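Balance transfer posted after statement close – which balance does the grace period apply to?

Asked in Credit Cards and Personal Debt
Status: open

I moved a balance from a Marnham card to a new Katix card in August. The Katix card has a zero percent promotional rate on transfers for the first year and a standard rate on purchases. The transfer posted two days after the first statement closed, so that statement showed only a small grocery purchase, and I paid it in full by the due date.

The second statement shows the transferred balance, one new purchase of $149, and an interest charge on the purchase. I paid the minimum plus $149, assuming this would clear the purchase. Interest showed up again on the third statement.

Questions:
1. Does carrying a promotional balance remove the grace period on purchases?
2. How is the amount above the minimum applied?
3. Is there a way to get the grace period back without paying off the whole transfer, which is over $3,000?

2 answers

Answer by Kristof Bosman
Accepted

1. On many cards, yes. The usual condition for the grace period is that the full statement balance is paid by the due date. A transferred balance is part of the statement balance even if its own rate is zero. Once you pay less than the full amount, new purchases accrue interest from the day they post. Some issuers exclude promotional balances from this test. Look in the cardholder agreement under a heading such as "How to avoid paying interest on purchases." If the text says "entire balance" with no exception, you have no grace period while the transfer is outstanding.

2. For US consumer cards, the part of a payment above the required minimum generally goes to the balance with the highest rate first. The minimum itself can go wherever the issuer chooses, and in practice that is often the lowest-rate balance. Your $149 should therefore have gone to the purchase. The interest on the third statement is probably residual interest – the amount that built up between the statement closing date and the day your payment posted. It should stop after one more cycle if you make no new purchases.

3. If the agreement has no exception, no. Stop using the card for purchases, put them on a card you pay in full each month, and divide the transferred balance by the number of months left in the promotion. Set that figure as the automatic payment. Check the end date too – it may run from account opening and not from the date the transfer posted.

Also confirm that the transfer fee was added at the promotional rate. Fees are sometimes booked to a different balance category, and the interest table on the statement lists each category on its own line.

Answer by unnamed user

Same thing happened with my Sundqvist card. I called and they took the interest off, but only once. Just call them.

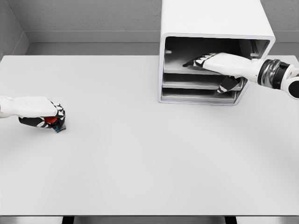

Kristof, the agreement does say "entire balance," so that settles the first part. The fee is on its own line in the interest table, at the purchase rate. Is that something I can dispute, or does it depend on the wording of the transfer offer?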